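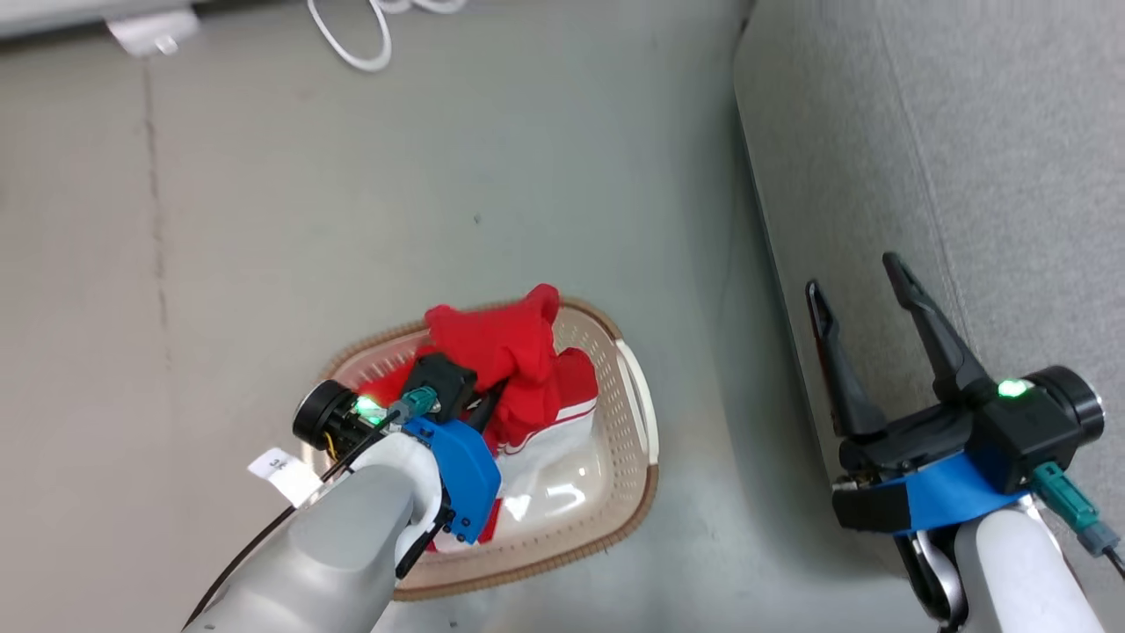 Cidside Residents' Forum
Building Services > Shared Laundry
Topic: Proposed changes to laundry room booking, Mulligan and Kesau buildings

Cidside_Office
Residents are advised that the booking arrangements for the shared laundry rooms are under review. The present system allows each of the 104 units one reserved period per week, with unreserved periods open to all. It is proposed that reserved periods be shortened to 35 minutes for washers, with dryers no longer bookable. Comments posted to this topic before the end of May will be considered.

mulligan_7th_floor
I wish to register my objection to the 35-minute period. The normal cycle on the Mulligan machines runs longer than that if the cold setting is chosen, and residents were asked last year to choose the cold setting. The two policies cannot both be followed.

Kesau_North
With respect to the previous poster, the quick cycle is adequate for most household loads. I have used it for several years without difficulty. The greater problem is finished laundry left in the drums by residents who do not return.

greyheron
I would support the removal of dryer bookings. On winter evenings the dryers in Kesau are frequently reserved and standing idle. I would not support shorter washer periods for families.

mulligan_7th_floor
Kesau_North may find the quick cycle adequate for shirts. It is not adequate for bedding or work clothing. I would also note that the Kesau machines were replaced and ours were not.

Kesau_North
The replacement schedule is a separate matter and has its own topic.

Cidside_Office
For clarification, the Mavarach machines in Kesau and the older machines in Mulligan do have different cycle lengths. The Office accepts that a single period for both buildings may not be workable. A longer period for Mulligan will be costed.

pl_tenant
May I ask what the rule is for clothes left in a machine? The notice on the door has lost its lower half. Some neighbours move them to the folding table and others leave them for hours.

Cidside_Office
The rule is unchanged. Items may be moved to the folding table once 9 minutes have passed from the end of the cycle. Residents are asked not to place items on the floor. A new notice will be posted – the colour will be yellow, to distinguish it from the fire notice.

greyheron
Nine minutes is rather short for anyone on the upper floors when the elevator is out of service.

Kesau_North
It is a reasonable allowance. A timer costs very little.

mulligan_7th_floor
I maintain my objection and have submitted it in writing as well.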